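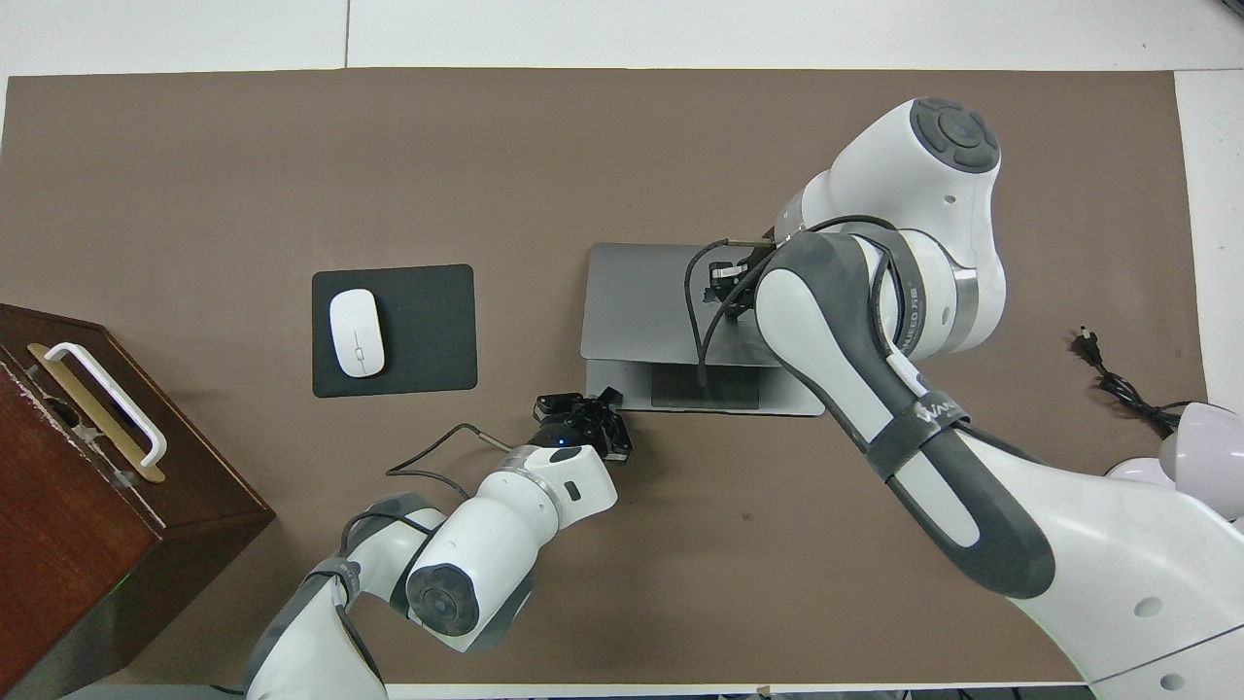 Larcombe opened its Dumton test hall to visitors in May, and I took the afternoon slot, which began at 2 with a safety talk and a walk along the cell aisle. The hall is smaller than the invitation suggested. Visitors stand behind a yellow line and the operators sit to one side with their screens turned away, so most questions had to be shouted.

The two-arm bench was the main item. Both arms are white, each with a two-finger gripper, and they share a table laid with a brown mat. The objects are ordinary office and household goods: a laptop, a mouse on its pad, a wooden box with a handle. Reach overlaps across the middle of the mat, and that overlap is where the planning effort goes. According to the handout, the planner checks clearance between the arms 69 times a second and halts both if either one drifts.

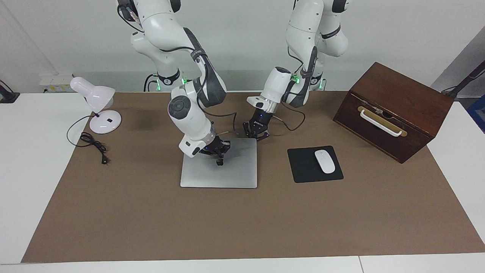
The handout also gives 576 logged runs on this layout, with a completion rate of 71 per cent. No breakdown by object was printed. I asked for one and was told it would be sent on — it has not arrived yet. Failures on flat, smooth items would interest me most, as a two-finger gripper has little to hold until an edge has been lifted.

Hostico had a stand by the door with cable guides and wrist covers. Caldeira showed a fixture plate and a bin lifter, neither of them running. 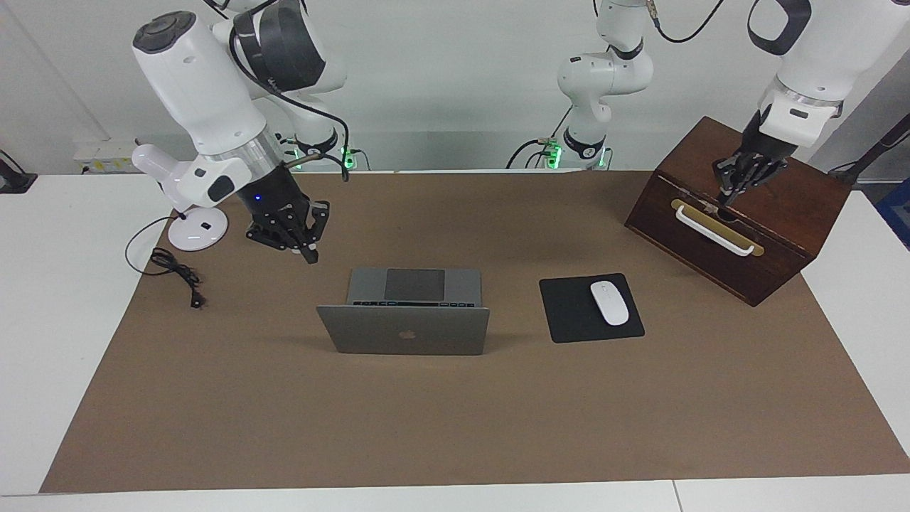 **Report by the Technical Correspondent, Handling and Assembly**

The box is the harder job from a control point of view. Its handle stands on a brass-coloured plate at the front, and a gripper working close to that face has little room for error. Too much force and the whole box may shift on the mat; too little and the fingers slip. Larcombe's staff said the force limit is set by hand for each object, and they hope to drop that step in the next release.

Parking is at the rear of the building. The side gate shuts at 5, and late leavers have to go out through reception.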